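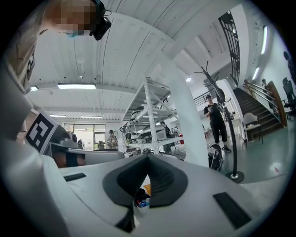
What does a household goods sorter do all day?

Sorters take in mixed household items that arrive in bins and boxes, separate them by kind, check them for missing or broken parts, and put them where they belong. Small things are sorted at the bins. Bigger things, such as chairs, cushions and toilet seats, are laid out on the floor and checked there.

Print this page | E-mail this page

Household Goods Sorter, full time, day shift
Werkell Returns, Valent building, 121 Asness Road
Posting number 682
Posted Sunday, January 10, 2021

Werkell handles returned and surplus household goods for stores and landlords. We are hiring sorters for the ground floor room in the Valent building. The job is open to people with no experience in this kind of work. We train everyone on the floor in the first two weeks.

The work

Most shifts start with small items. These come to us mixed together, often in the same bin: caps, clips, toy pieces, screws, drawer knobs, plastic pegs, bits of all colors and sizes. You will pick them out by hand, sort them by type first and color second, and place each type in its own container. Pieces you can't identify go in the container marked UNKNOWN. Please don't guess. The lead goes through that container at the end of the shift and will show you what the pieces were.

After the small items, you will work on floor items. One piece is set down flat with clear space on every side, so that you can look at it and reach all of it. You check the surface, the edges and any hinges or feet. Then you write up the card and the piece moves on to packing or to repair.

Typical floor items are toilet seats and lids, seat pads and cushions, folding chairs, bath mats, small shelves and trash cans. Nearly all of it can be lifted by one person. Anything heavier than 40 pounds is moved by two people with the cart.

For seats and lids, look closely at the hinge tabs. A lid without a good hinge can't be sold, and a missed hinge is the most common reason a box comes back to us a second time. For cushions, check the seams and the embroidery and turn the cushion over. A cushion with a pulled thread goes to repair. A cushion with a stain goes to cleaning, even if the stain is small.

Keeping the room in order

Sorters look after their own area. Tape on the floor marks off the working space, and items being checked stay on the working side of it. Chairs are kept back from the line. The metal shelving is for equipment and folders, and goods should not be left on it overnight. Trash bins have liners and are emptied at the end of every shift. Cups and drink bottles go in the trash when you are finished with them, and food stays in the break room.

Small pieces end up on the floor. Everyone drops them. Pick them up when you see them, whether or not they are yours, and return them to the right container.

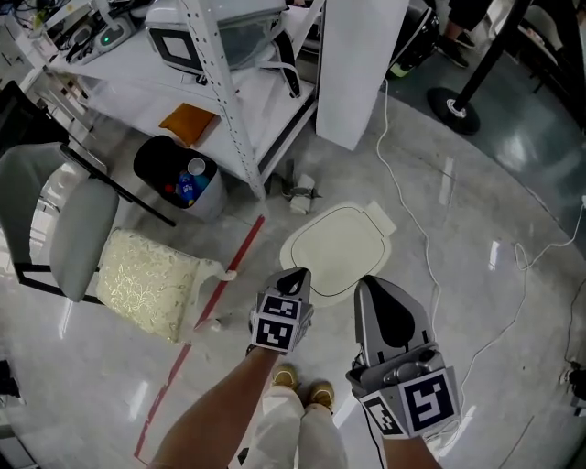

The last 20 minutes of each shift are for putting the room back. Floor items that have not been checked return to the intake cage with their cards. Sorted containers get a lid and a label with the date and your initials. Then the floor is swept, starting at the desk and working toward the door. The floor is smooth and shows dirt quickly, and it can be slippery after mopping, so mopping is done last.

Hours and pay

Monday through Friday, 7:30 a.m. to 4:00 p.m., with a half hour for lunch (unpaid) and two paid breaks of 15 minutes. There is no weekend work. We sometimes ask for overtime in August, when the apartment turnover goods come in. Overtime is paid at time and a half and you may turn it down.

Pay is $3,000 a month before taxes. Pay is reviewed after six months. Sorters who complete the repair training move to the next pay step. Paid time off starts on your first day.

What we need from you

You should be able to stand for most of the day, bend and kneel to reach items on the floor, and lift up to 40 pounds. You should be able to tell colors apart well enough to sort by them. If you can't, apply anyway and tell us, and we will talk about the packing side, where color sorting is not part of the job.

You need to read and write enough English to fill out a card. The card has a line for the item, a line for the condition and a line for missing parts. Short answers are fine. "Lid, oval, one hinge loose" is a good card entry.

Wear flat closed shoes with a good grip. Long hair must be tied back when you work at the packing table. Sleeves should be short or rolled up. Face masks are required indoors for all staff and visitors, and we supply them at the door if you forget yours.

Experience in a thrift store, a stockroom, a laundry or housekeeping is useful but not required. Some of our best sorters came from school cafeterias and child care. What matters is that you are steady, that you put things back, and that you ask when something is unclear.

What this job does not include

Sorters do not deal with customers, drive the van or set prices. Appliances and anything with a power cord go to the Siddiqui Street site, which hires separately. If you would like to be considered for both sites, write that on your application and we will pass it along.

How to apply

Send us a short letter by e-mail or bring it to the front desk on a weekday morning. Tell us your name, the best way to reach you, what work you have done before (paid or unpaid) and when you could start. A resume is welcome but you don't have to send one. Put the posting number on your letter.

We will ask you to come in for a one-hour trial in the room. You will sort one bin of mixed small items and check two floor items with one of our leads. You are paid for the hour. Speed is not measured in the trial. We look at whether the types were kept apart and whether the cards can be read by the next person.

Questions about the job go to Mwanahawa Muriithi, floor manager. Leave a message with the front desk and she will call back, normally in the afternoon after the sorting is finished. She can also arrange a seat for the trial or a sign language interpreter if you let her know two days ahead.

We have three openings and will keep this posting up until they are filled.

E-mail this posting to a friend
Print this posting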